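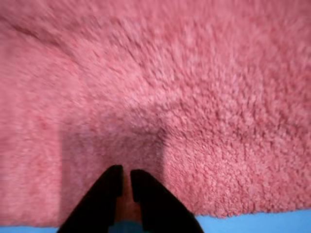 Pink fabric with a thick, looped pile.

Grants > Clivetti Fund > Skisotside Gum Health Project > Progress Reports

Progress report to the Clivetti Fund, 26 May 2022

We're so pleased with how the spring went! Your grant let us run gum checks at both Skisotside sites, Aoun and Lendano, and we have now seen 548 adults. Our target for this stage was 500, so we got there early.

Bleeding gums were the most common thing people asked about, and many had stopped flossing when they saw blood. We spent a lot of chair time showing them how to clean gently along the gum line (the small brushes went down very well). We gave out 400 take-home kits and have 50 left, all of them at Lendano.

Aoun was slower to fill. Evening hours helped a great deal there and we would love to keep them.

Follow-up visits run through November. We'll measure gum pockets again at each one and send you the full table with the next report. Spending is on budget, apart from printing, which ran slightly over.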